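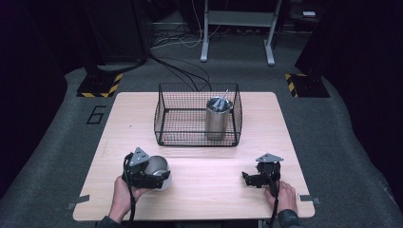 Hand-held grippers in use at a tabletop station, with a cup in the left gripper and a wire mesh basket toward the back of the table.

Demonstrating a clearing task: hand-held grippers or remote control?

Posted in Teaching and Demonstration

Our training center is preparing a table-clearing task in which small cups and utensils are placed in a wire basket. We have recorded 64 demonstrations by remote control, and the operators find the work slow. The Govix guide permits hand-held grippers for the same task. May the two methods be combined in one set, and must the table be fixed in position before recording begins?

Posted by Shiferaw

The two methods may be combined, provided that each recording is labeled with the method used. Our department keeps them in separate folders and joins them only at the training stage. With hand-held grippers, operators tend to move faster than the arm is able to follow. We ask them to close the jaws fully, pause, and then lift. A cup held sideways should be turned upright over the basket before it is released.

The table should be fixed. Clamp it at the corners and mark the position of its legs on the floor. In one of our sets, 14 recordings had to be withdrawn after the table had been moved between the morning and afternoon sessions. The basket, by contrast, should be moved a little between recordings, so that the robot does not learn a single location.

Cables should hang clear of the near edge. A cable that catches will pull the wrist, and the pull will be recorded as part of the movement.

Posted by Iltent

Use the hand-held ones. Remote control is too slow for cups.

Posted by Gisari

The previous reply is correct as to speed, but I would not discard the remote recordings. They respect the reach of the arm, and hand-held recordings may not. Of the 2,081 recordings in our May set, most of those rejected showed a wrist angle that the arm could not reproduce. Please run the reach check in the Govix tools after the first 17 recordings, before the full session is scheduled.

Posted by Govix Support Desk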